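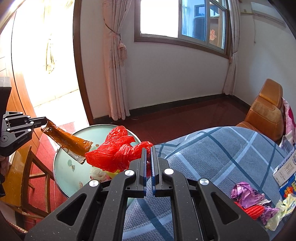
Two black grippers, one with GenRobot.AI lettering.

Landov Girls' Basketball: Frequently Asked Questions

Who can join?
Any girl in school years 7 to 11. You don't have to have played before. Players from outside Landov are welcome, and we already have several who come over from Fondon.

When and where do you train?
At the Avotiņš Hall, 6pm to 7.30pm, twice a week in term time. The side door opens at 5.45pm. Please don't drop players off before then.

What does it cost?
The season fee is £169, which covers training, league registration and insurance. You can pay it in one go or in instalments. Families with two or more players should email us before paying, as the second fee is lower.

Is kit included?
No. Match vests are lent out and must come back at the end of the season. Players need their own black shorts, indoor shoes and a water bottle. Jewellery has to come off, including studs.

How many players go to a match?
Up to 12. Helju Paju picks the under-14 squad and Laimutė Lepik picks the under-16s. Squads go on the noticeboard and by email two days before the game.

Will my daughter get equal playing time?
In under-14 games everyone in the squad plays in each half. In under-16 league games that is up to the coach.

How do we get to away games?
Parents share lifts for most of them. We hire a minibus for the Jekgate tournament in February, and seats are £5 return.

Can she play for her school as well?
Yes. Tell the coach if a school match falls on the same day as one of ours. School cup games come first.

What happens if she is injured?
There is a first aider at every session. After a knock to the head a player comes off and doesn't go back on that day, even if she says she feels fine.

Can we watch training?
Yes, from the balcony. The hall floor is for players and coaches only.

How do I sign up?
Fill in the form at the hall desk or ask either coach for one. We reply within a week. If the age group is full, we will put her name on the waiting list.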